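I get asked a lot how I do the panel lines on my 1/72 jets, so I'm finally writing it up. My club mate Naveen Mittal taught me most of this, and I've only messed with it a little.

You want a gloss coat down first. I let mine sit overnight, and if the room is cold I give it a second night. A wash over flat paint will soak in and stain, and you'll be sanding a wing at midnight like I did with my first one.

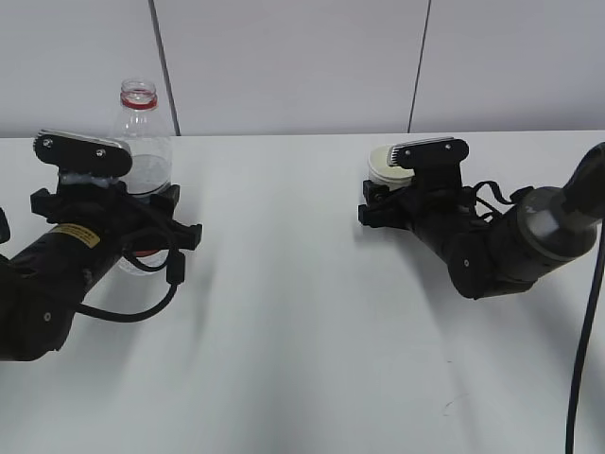 Two arms with the open table between them.

Next, mix the wash. I use dark brown artist oil and odorless thinner, a pea of paint to a bottle cap of thinner. Black looks too harsh on light gray jets — save it for the wheel wells. Touch a fine brush to the panel line and let the wash run along it by itself. Do one wing, then go get a coffee.
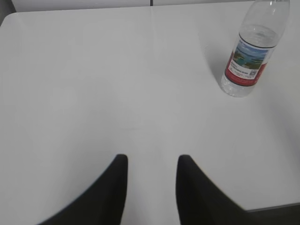 Wiping and Sealing

After half an hour, take a cotton swab that's barely damp with thinner and wipe in the direction the air would flow over the plane. Front to back on the wings, top to bottom on the fuselage sides. Roll the swab as you go so you aren't smearing the same gunk around! If a line pulls out completely, your swab is too wet, so just run a little more wash in there and wait again.

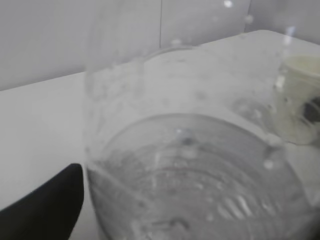 Clear plastic container, close up.

Once I'm happy I leave it two days and then spray the flat coat in light passes. Decals go on before the wash, by the way, with gloss over them. I forgot that on my last build and the markings looked way too clean next to everything else.

Rivets get the same treatment, only with a thinner mix and more patience than I usually have.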